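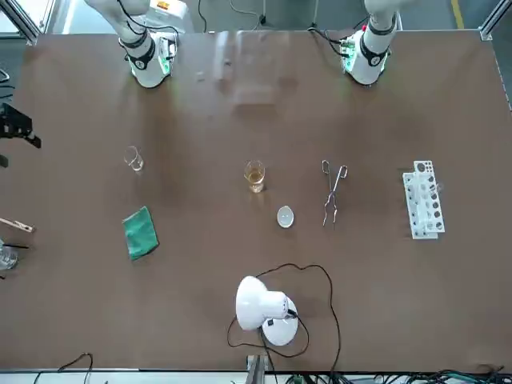 The long brown table.

The Duvetti Letter
by Karine McIntyre

My aunt Maricica left me a flat, a debt and a letter I wasn't allowed to open until I'd moved in. Typical. She'd been dead two weeks and she was still telling me where to stand.

The flat was number 17, top floor of Jemmont House, and it smelled of oranges and old carpet. I loved it straight away (I hadn't seen the boiler yet). I put my bags down in the hall, sat on the bottom of the stairs that went up to the loft, and tore open the envelope with my door key.

"Dear girl," it said. "Tamer Mansour downstairs has my piano. Do not let him tell you it is his. Love, M. Pascu." As if I knew another Maricica!

Now, I can't play the piano. I did a year of lessons when I was nine and all I've got left is the first half of a march. But you don't ignore a letter like that, do you? So I washed my face, changed my jumper and went down a floor.

Tamer Mansour opened the door before I'd knocked. He was a big, sad man in slippers, and behind him, taking up most of the room, was the piano. It had a lace cloth on it and a bowl of walnuts.

"She sent you," he said.

"She's dead," I said, which came out worse than I'd meant it to.

"Yes. And she sent you."

He made tea. I'd been planning to be firm but it's very hard to be firm with somebody's best cup in your hand, and anyway he'd started telling me about the September they'd bought it. 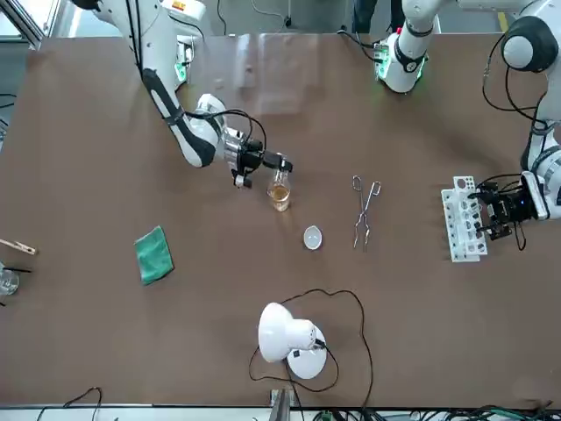 They'd gone halves, he said, at a house sale out past Prarodus, and it had cost them 237 pounds and a row with the van driver. It was a Duvetti, which I gathered I was meant to be impressed by, so I made a noise. The stairs were too narrow for it to go any higher than his floor. So it stayed with him, and every evening she came down in her coat — always in her coat, as though she'd travelled — and played until the Briggs family banged on the wall.

"Was she any good?" I asked.

"Terrible," said Tamer. He looked at the walnuts for a bit. "She had 12 songs. All of them she played too fast."

I asked him whose it was, then. I had to, it was in the letter. He got up and lifted the lid of the stool, and there on top of the music was an envelope just like mine, same purple ink, with his name on it. He let me read it. "Dear Tamer," it said, "my niece will come for the piano. Do not let her tell you it is hers."

Well, I laughed so much I had to put the cup down. He didn't laugh at all, not at first, and then his shoulders started going and he had to hold on to the door of the sideboard. When we'd finished he wiped his eyes on the lace cloth and asked me if I knew anything I could play.

I said I knew half a march.

He pulled out the stool. I played it badly, and much too fast, and when I ran out of notes I went back to the beginning and played it again, and somewhere in the third go there was a bang on the wall.

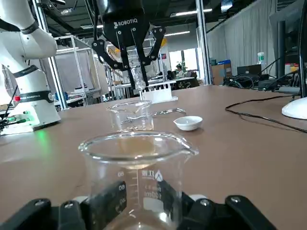 Laurier Beaulieu wrote underneath: I had to read the second letter twice and then go and ring my own aunt. Please tell me she learns the other half of that march. And does she ever find out about the debt, or was that the piano as well?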